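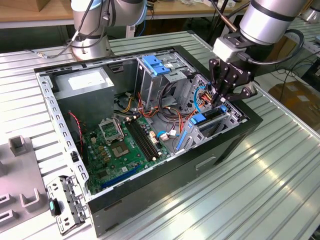
Cleaning Out and Stripping Down an Old Desktop Tower

I have taken apart more old desktop computers than I can count on both hands and both feet, and I still get a little thrill when the side panel comes off. There's always something in there! Dust, mostly. Once a guitar pick, once a dead moth the size of a quarter, and once (in my uncle's machine, of course) a grocery receipt that had somehow worked its way in through the floppy slot.

People ask me how I go about it, usually after they've found a tower in the basement and can't decide whether it's junk, a project, or a future doorstop. So I've put down everything I do, more or less in the order I do it. You don't need to know much about computers. If you can put together a bookshelf you can take apart a PC, and nothing in a PC is as heavy.

Before you open it

Turn it off the real way, from the menu, if it still starts. Then flip the switch on the back of the power supply if there is one, pull the cord out of the wall, and hold the front power button in for a few seconds. That drains off what's left in the system. Pull everything else off the back too: monitor, keyboard, mouse, speakers, that mystery adapter that's been in there for years. If you think you'll be putting it all back, take a phone picture of the back first.

If there's anything on the drive you might want, now's the time to copy it, while the machine still runs. I once stripped a perfectly good tower for my sister and then heard the words "so where did you put the wedding pictures?" They were on the drive, the drive was in a shoebox, and I got them back, but I aged.

Where to work

Lay the case on its side with the open side up. I know people who do the whole job with the tower standing on the floor, bent over it with a flashlight in their teeth, and I don't understand them. On its side, the motherboard is flat like a tray, screws don't fall into the dark, and you can see where the cables go.

A bench is best, at a height where you don't have to stoop. A kitchen table is fine with an old towel under the case. Don't use the fluffy kind of towel, or you'll be picking lint off your screwdriver all afternoon. I don't work on carpet at all if I can help it, partly for the static and partly for the screws. Carpet eats screws.

Light matters more than tools. I have a clip-on lamp I can bend around to the side, and side light shows up the little things (tabs, catches, screw heads painted the same color as the case) far better than a ceiling light straight overhead.

What I keep within reach

A number 2 Phillips screwdriver does nearly all of it. Mine has a magnetic tip, and yes, it's fine around modern parts, I've been doing it forever. Past that I like to have:

A soft paintbrush, an inch wide, never used for paint
A can of air, or one of those little electric blowers
A muffin tin for screws
Masking tape and a pen
A pair of long tweezers
Cotton swabs and rubbing alcohol
Twist ties, or the hook-and-loop kind of cable strap

The muffin tin is the best tip on this page. Case screws in one cup, drive screws in the next, motherboard screws in another. They look alike and they aren't alike. There are two thread sizes that turn up all over a PC, one coarse and one fine, and if you force the wrong one in you'll chew up the hole and say things. I write on a strip of masking tape in front of each cup so I still know what's what after lunch.

Static, without the drama

You can buy a wrist strap and they're cheap. If you have one, wear it. If you don't, touch bare metal on the case before you handle any part, and touch it again every time you come back from getting coffee. Leave the wool sweater in the closet. Hold boards by their edges and keep your fingers off the gold contacts. Dry winter days are the worst, and if I'm getting zapped by doorknobs I wait for another day.

The cable mess

Okay, this is where everyone gets nervous. You open up an older case and there's a big bird's nest of orange, yellow, red and black wires right across the middle, and it looks as if touching one will set off an alarm somewhere. It won't! Those all come out of the power supply, and they're easier than they look.

Start by just moving them. Don't unplug a thing yet. Gather the bundle gently, lift it, and look at what's underneath and which way each lead wants to go. Nine times out of ten half the tangle is spare plugs that aren't connected to anything, and once you've found the loose ends and folded them out over the edge of the case, the rest makes sense.

Then label. A flag of masking tape around each cable, close to the plug, with a word on it: "hard drive," "DVD," "fan." If you're scrapping the machine you can skip this part, but if there's the smallest chance you'll want it running again, label. My friend Gitau Kioko is a far tidier person than I am and he uses colored tape with a key written on an index card. I admire that very much and will never do it.

When you do unplug, pull on the plug and leave the wires alone. The big wide power plug on the motherboard has a little clip on one side. Press the top of the clip, rock the plug a hair from end to end, and it lets go. The old four-pin drive plugs don't have a clip, they're only stubborn, and a slow wiggle beats a yank every time. (A yank is how I got the scar on my knuckle.)

The thin data cables to the drives are more delicate. Some have a small metal spring clip you squeeze and some just slide straight off. Pull in line with the connector. If you bend one sideways you can snap the plastic tongue in the socket, and on a hard drive that's a very sad sound.

Drives and drive cages

Look for colored plastic. On a lot of factory-built desktops, the bits you're meant to press or slide are a bright color, often blue or green, and the rest of the case is plain metal. Find the colored tabs and you've found the way in. Squeeze or slide them, and the drive comes out on its rails without a screwdriver. Some cages swing up or lift out whole, which gives you a lot more elbow room over the motherboard, so I do the cage early.

If it won't move, don't force it. There's usually a second catch, or one screw hidden under the front cover. Old plastic gets brittle and those tabs break off if you lean on them.

Take hard drives out before the machine goes anywhere outside your house. Wipe them with a proper erasing program, or keep them in a drawer. I keep mine in a drawer. It's a heavy drawer.

Memory, cards and the processor

Memory sticks have a latch at each end. Push both latches outward and the stick pops up by itself. Before putting one back, line up the notch, press down evenly with your thumbs and wait for the click. It takes more push than you'd expect.

Expansion cards are held by a screw or a flip-down bar at the back of the case, and sometimes there's a catch at the end of the slot as well. Lift straight up.

With the processor, get the cooler off first. Run the computer for a few minutes beforehand if it still works, then shut it down and unplug it. The warm paste lets go more easily. Twist the cooler a little before you lift. Then there's a lever beside the socket, you push it down and out and up it comes, and the metal bracket opens like a tiny gate. Once the chip is out, be very careful of that open socket. On many boards it's full of fine pins, and a dropped screw or a sleeve cuff will bend them. If you've still got the plastic cover, snap it on. If you don't, close the bracket gently and lay a bit of clean card over the top until you're done in there.

Dust

Do this outside. I mean it. I did one in the laundry room and found gray fluff on the shirts for weeks.

Brush first, then blow. The paintbrush loosens the felt that builds up on fan blades and in the fins of the cooler, and the air carries it off. Hold each fan still with a finger while you blow, or it'll spin like crazy and wear out its bearing. Keep the can upright so it doesn't spit cold liquid, and use short puffs. Don't forget the slots along the edges and the back of the case, where the dust packs in and blocks the airflow.

Never open up the power supply box. Blow it out through the vents and leave the lid on. There are parts in there that can hold a nasty charge long after the plug is pulled.

For greasy dust (kitchen computers, smokers' computers) use a swab with a touch of alcohol on the plastic and bare metal. Let it all dry before power goes anywhere near it.

What to keep

I used to keep everything. I had a box of 500 assorted screws and I think I used four. Now I keep a small bag of each kind, the memory, any decent fan, a couple of drive cables and the power cord. The empty case goes to the scrap place with the metal, and boards go to electronics recycling. They don't belong in the kitchen trash, and neither does the little coin battery on the motherboard. Pry that out and put it with your used batteries, with a piece of tape across it.

Putting it back together

Go backwards through your muffin tin. Before you close up, fold the spare power leads together and strap them somewhere away from the fans. Give every plug one last push with a fingertip. Then start it up once with the side panel still off and your hands in your lap, and watch to see that the fans turn freely and no wire is ticking against a blade.

If it beeps at you and won't start, turn it off, unplug it, and reseat the memory. If it still won't, check that the small square power plug near the processor went back in. I forget that one about every third time.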